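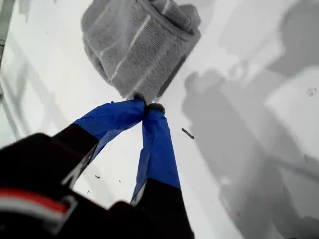

Figure 1. Gripper holding a folded gray towel by one corner.

Unit 5: Gathering Examples for the Towel Task

An example, for our purposes, is one complete attempt at the task, recorded from start to finish. It has two parts: the camera views and the arm and finger positions at each moment. The policy learns to predict the second from the first, so a recording that is missing either one can't be used.

Grasping comes first in this unit. In Figure 1 the two blue-covered fingers meet at the tips and pinch the corner between small dark pads. A corner is a good target for a first model - it is easy to name and easy to check afterward.

What to vary

If every towel starts in the same spot, the model learns the spot. Change the position and the angle before each attempt. The Romel set, which we read last week, has 100 examples from 2 starting positions, and its model failed when the towel was moved. The Likunent set is smaller but more varied, and it did better on the same test.

Shadows count as variation too. The arm throws a large one on a white surface, and it moves when the lamps move. Record under both lamp settings.

What to keep

Keep slow attempts. Keep attempts where the operator misses and tries again, but tag them "recovery" in Skalico. Discard any recording where the operator stopped to talk.

For lab

Each pair records 14 attempts and labels the start of the grasp in all of them. Upload by 5 p.m. Bring your notes on the Tang reading, sections 2 and 5.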